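How to Budget for a Handheld Gripper Setup (Before You Buy Anything!)

Posted by Muthu Krishnan, Nov 14, 2019
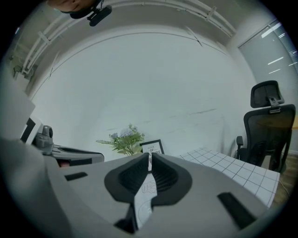 Start with the table, then the tools

I made my first equipment list backwards. I opened a spreadsheet, typed "grippers" in the top row, and spent a whole evening comparing them, and by the time I got to what everything was going to sit on I had already spent the money in my head. So my first piece of advice is to write down the task and the spot where you'll do it before you look at a single price.

For us the task is small tabletop stuff. Picking up paper, moving light things from one side to the other, opening and closing. A person holds the gripper and does the job by hand, and the recordings are what we care about. That means no arm in the first budget at all, which took a huge weight off the total. If you're planning to buy an arm later, give it its own page and its own year. Don't let it sneak into this one.

A mat with a printed grid is one of the cheapest things on my list and I would buy it again tomorrow. It gives you a plain, repeatable surface, you can put objects back in the same square, and when somebody asks "where did the cup start?" you have an answer. Measure your table first, though. I ordered one too big for our first table and had to trim it with kitchen scissors (it shows).

Step 1: Decide how many grippers you need

Buy 2. I know, I know, one is half the price. But these get handled all day, and the day yours comes back with a loose finger is the day you have someone booked to record. With a second one on the table you swap and keep going.

I priced three routes:

Ready made. We got a quote from Turow that came to 942 dollars for the pair with cameras included. Shipping was extra, so ask.

Kit. Skorwood sells the parts and you put it together. Cheaper, but add a weekend of somebody's time and a small bag of screws you will lose.

Print your own. Cheapest on paper. If you already own a printer and like using it, great! If you don't, please don't buy one just for this. I did the math for a friend and the printer, the filament and the failed shells ate up the savings.

Whatever route you take, get the same model twice. Mixing two designs means two sets of spare parts, two chargers, and recordings that don't match each other.

Step 2: Price the cameras as a separate line

Even if the camera comes with the gripper, put it on its own row. It's the piece most likely to be out of stock when you want another. Ask the seller what lens it has, what card it takes, and whether you can replace the camera without sending the whole tool back.

If you also want a view from the person's head, add a head strap, a camera for it, and a few minutes of fitting time for each new person. Straps get sweaty, so I budget for spare pads. Have people try one on before you order a stack, too. The one I liked gave my coworker a headache inside an hour, and I was glad we only had the one.

Step 3: The boring stuff that blew my budget

My first draft had zero dollars for any of this:

Memory cards. Get double what you think.
Batteries and a charger that does several at once.
Storage for the recordings. Wide video fills a drive fast.
Finger pads or rubber pieces for the gripping end. They're a wearing part, so treat them like printer ink.
Props. We got most of ours for under 19 dollars at a thrift store, and fake flowers are great because they never wilt between sessions.
A decent chair. Whoever is doing the recording will be at that table for hours, and an adjustable one suits more than one body.
Window blinds, if the room has big windows. Changing sunlight makes for changing footage, and a roller blind costs less than doing a morning over.

I'd put 100 dollars aside for cables and adapters alone. It sounds silly until you're driving across town for one little plug.

Step 4: Get the quotes in the same shape

Every seller writes a quote differently, so I send the same short list of questions to all of them:

What exactly is in the box?
What does a spare set of fingers cost, and how long does it take to arrive?
Is the software included, and does it stop working if I stop paying?
Who pays shipping if something comes back?
Can I try one for a week?

That last one is worth asking even if it feels cheeky. Bulum said yes right away and sent a loaner with a return label in the box. One week with it taught me more than all my evenings of reading. I found out it was too heavy for me to hold at arm's length all afternoon, and there's no column in a spreadsheet for that.

Chettiar wouldn't lend one but did a video call and let me boss them around for half an hour ("now pick up a sheet of paper, now do it again, slower"). Also useful! Paper is a good test, by the way. Ask to see something thin and floppy, because almost any gripper looks wonderful with a foam block.

Step 5: Split the spending in two

I buy in two rounds. Round one is enough to run one table properly: the grippers, the cards, the mat, the props. Then we use it for a few months and keep a running note of whatever annoys us. Round two comes in April, when we have that note in hand and know what we're missing.

The first time I did it this way, I crossed off more than half of my round two wish list when the time came. A motorized turntable was on there. I have no memory of what I wanted it for.

Keep a slice of the total unspent between rounds. Mine goes in a row called "oops" and it has never once been left over at the end of the year.

A few last notes on the spreadsheet itself

Put the date next to every price, as quotes go stale quickly. Add a column for who will use each thing, and if you can't fill it in, move that item to round two. Put people's time in there as well, even if it's only your own. My setup took two full days of clearing, plugging in and labeling, and I'd written down "an hour or so."

If you've priced a setup like this lately, drop your totals in the comments. I'd especially like to hear what you're paying for replacement finger pads, as I'm ordering more next week and I have a feeling I've been overcharged.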